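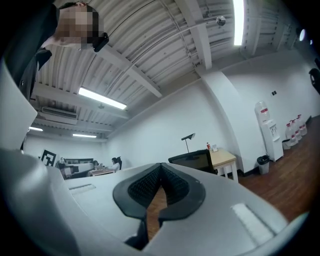 Kapitel 7
Trinkwasser und Pausenversorgung im Betrieb

Lernziele
Nach der Bearbeitung dieses Kapitels können Sie
den Standort für einen Wasserspender auswählen und begründen,
Flaschenwechsel und Lagerung der vollen und leeren Flaschen planen,
die Reinigung des Geräts in einen Hygieneplan eintragen,
den Wasserbedarf einer Abteilung über einen Monat berechnen.

7.1 Ausgangslage

Die Firma Arancibia mietet im Gewerbegebiet Ukarthorpe eine Halle mit einem Büroteil und zwei Arbeitsbereichen. Eine Teeküche ist im Grundriss nicht vorgesehen. Die nächste Zapfstelle liegt im Sanitärtrakt am anderen Ende des Gebäudes. Tharushi Talukder leitet die Hausverwaltung des Standorts und soll die Versorgung der Beschäftigten mit Trinkwasser einrichten. Ihr Auftrag umfasst die Auswahl des Geräts, den Stellplatz, den Liefervertrag und die Einweisung der Kolleginnen und Kollegen.

Der Fall begleitet Sie durch das ganze Kapitel. Die Zahlen in den Rechenaufgaben beziehen sich immer auf diesen Standort.

7.2 Gerätearten

In Betrieben sind zwei Bauarten verbreitet. Der leitungsgebundene Spender wird fest an die Trinkwasserleitung angeschlossen. Er benötigt einen Wasseranschluss, je nach Ausführung auch einen Abfluss, und muss von einem Fachbetrieb installiert werden. Die laufenden Kosten sind bei hohem Verbrauch niedrig, der Stellplatz lässt sich aber später nur mit Aufwand ändern.

Der Flaschenspender, auch Gallonenspender genannt, arbeitet mit einer großen Flasche, die mit der Öffnung nach unten auf das Gerät gesetzt wird. Das Wasser läuft durch sein Eigengewicht in den Vorratsbehälter und wird an den Hähnen entnommen. Geräte mit Kühlung oder Heizung brauchen eine Steckdose. Ein Wasseranschluss entfällt. Dafür müssen Flaschen geliefert, gelagert und gewechselt werden.

Für gemietete Räume ohne Leitung in der Nähe wird meist der Flaschenspender gewählt. So entscheidet auch Frau Talukder.

7.3 Der Stellplatz

Der Spender steht auf ebenem, tragfähigem Boden. Holzböden und Laminat sind geeignet, sollten aber unter den Hähnen vor Tropfwasser geschützt werden. Stehendes Wasser dringt in die Fugen ein und lässt die Kanten aufquellen. Eine flache Matte genügt in der Regel, sie muss täglich kontrolliert werden.

Ein Platz an der Wand oder neben einer Stütze hält die Verkehrswege frei. Zwischen Rückseite und Wand bleibt der Abstand, den der Hersteller angibt. Direkte Sonne und Heizkörper sind zu meiden, weil Wärme und Licht das Wachstum von Keimen und Algen fördern. Auch der Luftstrom eines Klimageräts sollte nicht auf die Entnahmestelle gerichtet sein.

In Reichweite gehört ein Abfalleimer mit Beutel. Werden Einwegbecher ausgegeben, füllt er sich schnell und ist in den Reinigungsplan aufzunehmen. Mehrwegbecher verringern die Abfallmenge, setzen aber eine Spülmöglichkeit voraus.

7.4 Lagerung und Wechsel der Flaschen

Volle Flaschen stehen aufrecht, kühl und dunkel. Ein kleiner Vorrat darf neben dem Gerät stehen, der Rest kommt in den Lagerraum. Volle und leere Flaschen werden getrennt abgestellt. Die älteste Lieferung wird zuerst verbraucht.

Beim Wechsel gilt folgende Reihenfolge:
Hände waschen.
Leere Flasche senkrecht abheben und zur Seite stellen.
Aufnahme des Geräts mit einem sauberen Einwegtuch abwischen.
Schutzfolie der vollen Flasche abziehen, den Hals dabei nicht berühren.
Flasche aus den Knien anheben und auf das Gerät setzen.
Datum in die Wechselliste eintragen.

Eine volle Flasche wiegt knapp 20 kg. Wer nicht schwer heben darf, übernimmt den Wechsel nicht. Die Liste der eingewiesenen Personen hängt am Gerät.

7.5 Rechenbeispiel

In der Halle arbeiten 200 Personen. Jede entnimmt im Durchschnitt 0,75 Liter am Tag. Bei 20 Arbeitstagen im Monat ergibt sich:
200 × 0,75 l × 20 = 3000 l
Der Lieferant Villmont bietet Flaschen zu 18,9 Litern an. 3000 l : 18,9 l ergibt aufgerundet 159 Flaschen im Monat.

Aufgaben

1. Im Dezember wird nur an 15 Tagen gearbeitet. Berechnen Sie den Bedarf in Litern und in Flaschen.
2. Villmont liefert einmal in der Woche. Erläutern Sie, welche Folgen das für die Größe des Lagerraums hat.
3. Skizzieren Sie einen Raum Ihres Ausbildungsbetriebs und tragen Sie einen geeigneten Stellplatz für einen Flaschenspender ein. Begründen Sie Ihre Wahl mit Abschnitt 7.3.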